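Ticket: Nesting bowls stick together in the stack
Product: Sornico mixing bowls, mixed colours
Shop: Carnel online
Status: open, waiting for reply from support
Opened: 1st September

Good morning. I bought your set of nesting bowls for our shared kitchen at Gilla. The bowls are good and I like the colours, but when they are stacked, they hold each other so strongly that I must use two hands and some force. The worst one is the red. It goes into the next bowl without trouble, and then it does not want to come out.

What I tried until now:

1. Washed all bowls with warm water and soap, dried them with a cloth, stacked them again. Same problem.
2. Left them stacked for 6 hours and then for one night. After the night it was worse.
3. Put a sheet of kitchen paper between the red bowl and its neighbour. This helps, but I do not want to do it every day.
4. Changed the order of the stack. The white bowl on top comes off easily. The red one still sticks.

Your first answer asked me to check if the rim is bent and if the bowl stands flat. I put it on the table and pushed the rim with one finger on 3 sides. It does not rock.
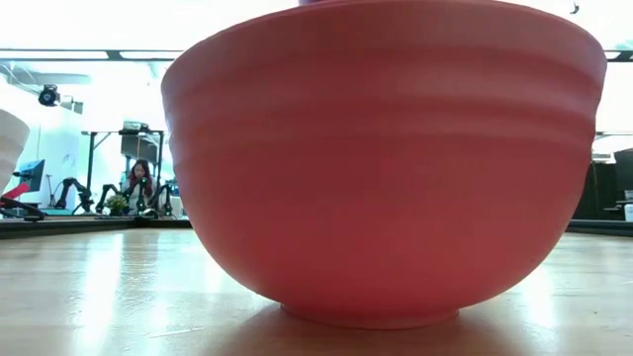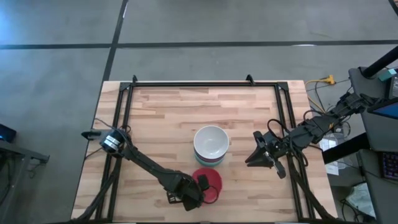 My own opinion is that the problem comes from the upper part of the wall and has nothing to do with the foot. When I pull, I feel the resistance high up, near the rim, and then it goes suddenly. The red bowl has raised ridges around it just under the rim, and below them the wall is smooth and becomes narrow. I think the ridges press on the inside of the bowl which holds it — maybe they are a little too thick on my piece. I have no tool to measure this.

Reply from Carnel support: Thank you for the clear notes. Please do not use oil or hot water above 69 degrees. Could you try the red bowl in a set from another delivery?

My answer: I have no other Sornico set. I tried it inside an old Bodnár bowl which is wider, and there it comes out freely, so this test does not say much. I would like to have only the red bowl replaced, not the full set. If you need it back, please send a label, I still have the box.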